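Home | Tickets | Docs | Log in
2 min read

Batoso ticket: sim episodes stop saving at 4000

OK, so I'm collecting pick-and-place examples in the marble counter kitchen, and the recorder quits writing at episode 4000 every single time! The arm keeps going, the log looks happy, and the folder just stops growing (3 tries so far).

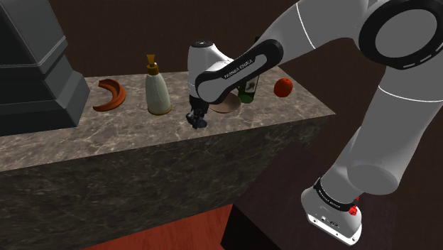
Page 2

The pose with the gripper hanging over the counter, fingers empty, is where I pause before each reset. I tried splitting the run into batches of 40 and those all save fine, so I'm guessing it's the Lirnum index file. Anybody got a patch?

Contact Tuhumury support | Back to top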